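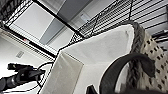 Ostau: a small dataset of home sourdough logs

Ostau is a collection of bread baking notes kept by home bakers and typed up into one tidy table. It holds 300 bakes from 40 kitchens, and every single one of them is a loaf that somebody mixed, shaped, baked and then wrote down, good or bad. I love the bad ones most!

Version 5, released 2022-10-20
Maintained by Elvia Hinojosa

What's in it

The main file is bakes.csv, one row per loaf. The columns are:

bake_id -- short code, never reused
kitchen_id -- which baker, no names
flour -- as written by the baker, spelling fixed
starter_age_hours -- time since the last feeding
water_pct -- water as a percent of flour weight
room_temp_f -- blank if the baker had no thermometer
bulk_hours -- first rise, start to shaping
crumb_score -- the baker's own rating, 1 to 5
notes -- free text, and please read these, they are wonderful

A second file, starters.csv, tells you how each starter began. Two of them have names. Manríquez is a rye starter that was split and passed along to several kitchens, so its rows make a nice little family to compare. Dorurer is all white flour and very slow. 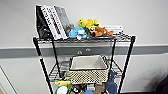 Can I compare crumb scores between two different kitchens?
Only with care, as each baker scored their own bread and some are much harder on themselves than others. Comparing loaves within one kitchen works far better.

Known problems

Water percent was worked out without counting the water in the starter for every bake before version 4. Those rows carry a w flag in the last column. Summer bakes are thin on the ground (too hot to turn on the oven, and fair enough), and September has more rows than any other month.

Cup measures were turned into grams with the Zesix script in the tools folder. It handles white and whole wheat well. Spelt is a bit off -- if you have a better number, send it over!

Adding your own bakes

Copy template.csv, fill in at least 5 loaves, and open a request. Leave blanks where you don't know. Flat loaves are very welcome.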